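ok thread time. I've been promising a thing on cooking noodles in a tiny apartment kitchen and I finally have a free evening — so, everything I know, in no order

1/ background: moved to Prinard in December. kitchen is one counter, two burners, a sink you can fit one pot in. no oven. I eat noodles four, five nights a week and I'm not sorry

2/ most packet noodles are cooked too long. whatever it says on the back, pull them a full minute early. they keep going in the hot broth while you look for a spoon

3/ water. people use way too much. the soup ends up tasting like the idea of soup. start with less than you think, add a splash from the kettle at the end if it's too salty

4/ use half the seasoning first. taste. then decide. the Pretorius ones are crazy salty, I never get past two thirds of the sachet

5/ the egg!! three ways
— crack it in whole, lid on, don't touch
— beat it first, pour slow while stirring, get ribbons
— soft boil a batch on the weekend, keep them in the fridge in soy and a little sugar

third one is the best by miles but you have to plan ahead and I am bad at that

6/ greens go in last. spinach needs seconds. cabbage needs a couple minutes. frozen peas, just throw them in, who cares 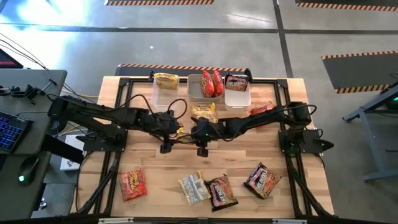

7/ asked a lot: can you cook the noodles ahead for lunch the next day?

They turn to mush if they sit in broth. Cook them, rinse cold, toss with a few drops of oil, keep them in one tub and the soup in another. Put them together when you're ready to eat.

8/ rinsing is for cold noodles and meal prep only btw. for a hot bowl leave the starch on, it helps the sauce stick

9/ no-broth version, which is what I make most. drain, keep a few spoons of the water. back in the pot with
peanut butter, soy, vinegar, chili oil, a bit of the noodle water. stir like mad. done before the news is over

10/ use real peanut butter for that. the sweet kind makes it taste like a candy bar and I say this from experiance

11/ where I buy stuff. the grocery on Larkumetti street, back aisle, past the rice. they do a box of 30 packets and it works out way cheaper than singles. the big store out in Grirkberg has more kinds but it's 25 minutes on the bus each way and I always come home with things I don't need (a fish shaped dish. why)

12/ a box of 30 lasts me longer than you'd guess bc I swap in rice noodles and leftover spaghetti. yes spaghetti in miso broth. it's fine. it's good even

13/ storage — keep them dry and away from the stove. I had mine on the shelf over the burners for weeks and the steam got in one torn packet. tasted like cardboard. they live in the closet now next to my boots

14/ things that fix a boring bowl
sesame oil, two drops
squeeze of lime
scallions, way more than looks right
crushed chips on top (do it)
spoon of butter if it's a corn kind of night

15/ things I tried that do not work
milk in the spicy ones, split and went grainy
microwaving the egg in the bowl. loud. had to clean the ceiling
canned tuna. maybe it's me

16/ cost, since two people asked last time. packet, egg, handful of greens, the sauces I already have. comes in well under what the lunch place downstairs wants for a sandwich. not going to do the math, I did it once and then got mad about sandwiches

17/ equipment: one small pot with a lid. chopsticks or a fork. a strainer if your fancy, I use the lid and burn my thumb

18/ if you have a timer use it. 60 seconds really matters with the thin ones. the thick wavy ones forgive you

19/ one more for the vegetarians — check the sachet, a lot of the "vegetable" ones have fish or chicken in them. a spoon of miso and some garlic powder does the same job

20/ might do dumplings next if I can find the folding notes I wrote on an envelope. send me your egg methods meanwhile, I'm going to go eat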